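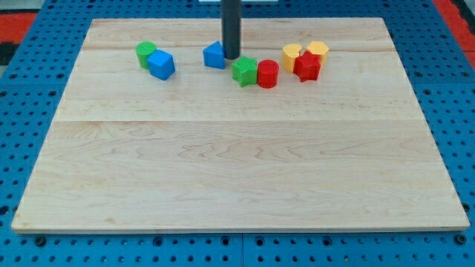
Vol. 7, p. 91

Shape blocks

Shape blocks are small solid bodies, each made in the form of a simple geometric figure and in a single plain color, used for sorting, matching, stacking and arranging on a flat surface. They are distinguished from building bricks, which lock together, and from unit blocks, which are cut to a common module and intended for construction. A shape block has no studs, sockets or magnets. It is held in place only by its own weight and by friction with the surface under it.

The article covers the blocks and the boards on which they are laid out. For blocks with letters or numerals on their faces, see Alphabet blocks.

Forms

The usual forms are the cube, the cylinder and the triangular prism. Larger sets add the half cylinder, the rectangular block, the hexagonal prism and the cone. Spheres are left out of most sets, as they do not stay where they are put on a level board.

A cube has the same outline on every face and can be set down any way without changing its height. A cylinder has two stable positions, upright on one of its flat ends or on its side, and in the second it will roll. The triangular prism also has two kinds of resting position. Standing on a triangular end it has a flat top and can carry another block. Lying on one of its rectangular faces it presents a ridge, and nothing flat will balance on it. In the illustration a blue prism lies in this second position, and the green cylinder at the left of the group stands upright.

The height of an upright cylinder is often made equal to the edge of the cube in the same set, so that the two can support a third block between them. This is a convention of certain makers and not a rule. Sets from different sources should not be mixed where level stacking is wanted.

Color

Four colors are common: red, blue, green and yellow. They are chosen to be told apart easily under ordinary indoor light. In a balanced set each color occurs the same number of times. The blocks illustrated are eight in number, two in each of the four colors.

Color and form are independent properties in most sets. A user asked to collect all blue blocks will therefore gather different shapes, and a user asked to collect all cubes will gather different colors. Sets in which each form has its own fixed color are also made - the Sethi pattern is the best known - but they allow only one kind of sorting, and have fallen out of use in classrooms.

The apparent color of a block varies from face to face. The top face normally looks lighter than the sides when the light comes from overhead. This effect is slight on matte material and stronger on polished material.

Materials and manufacture

Wood was the usual material for early sets, commonly beech or maple, sawn to size, sanded and painted. Turned cylinders were bought in as dowel and cut to length. Molded plastic later replaced wood in cheaper sets. The Trasevmont works changed over its entire line to molded blocks and at its peak listed 200 separate sets, most of them differing only in the box and the number of pieces.

Small runs are now frequently 3D-printed. Printed blocks are built up in thin layers and generally keep a faint ribbed texture on the sides. The texture improves grip but collects dust, and printed blocks should be cleaned with a soft brush and lukewarm water. Hot water may soften some printing plastics and cause the thinner edges of a prism to bend. A printed block is seldom solid throughout. The inside is filled with an open lattice, so that two blocks of the same outer size may differ noticeably in weight.

Edges are rounded slightly in sets meant for young children. In sets meant for measuring or drafting exercises they are left sharp.

Boards

A board gives the blocks a flat, quiet surface and marks the limits of the working area. Pale hardwood is preferred, since all four usual colors stand out against it. Wide boards are made from several planks joined edge to edge, and the joints remain visible as straight seams. A well-made seam is flush and does not tip a block placed across it.

The Druturberg board, 900 mm on the long side, is a common size for shared tables. It has squared corners and no raised rim. Rimmed boards keep cylinders from rolling off but make it harder to slide blocks away at the end of a session.

Boards are laid flat on the table and are not normally fastened. On perforated tables they may be pegged from below if the board has been drilled to match. A board that rocks should be turned over before any other remedy is tried. Persistent rocking indicates warping, usually from storage against an outside wall.

Arrangement

Blocks may be set out in rows, in groups by color or form, or scattered. In a scattered layout they are turned at different angles, and nearer blocks may partly hide those behind them. The Komutport method, introduced in June of its first school year, begins with all blocks at the far side of the board and leaves the near part clear for the sorted groups.

See also: Alphabet blocks; Pattern boards; Sorting trays; Unit blocks

Last revised April 2021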